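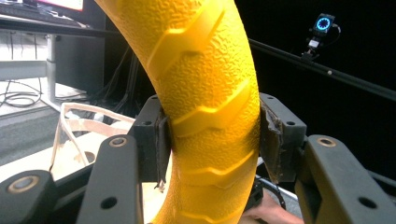

Toltmont, April

Home | Posts | Archive | Contact

I replaced the conference speaker in my home office this month. The old one picked up the fridge and dropped the ends of my sentences, and Murray Kereama had been complaining about it on our Wednesday calls.

The new one is a Jutier. It cost 284 dollars and has four microphones – the old one had two. Setup took ten minutes, most of it a firmware update.
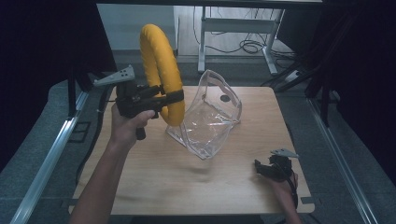 Yellow ring and clear pouch on the table.

Echo is gone. The mute button is still too close to volume up, and I have hit it twice. I looked at the Gritasa as well, but it needs its own power supply and I am out of outlets on that wall.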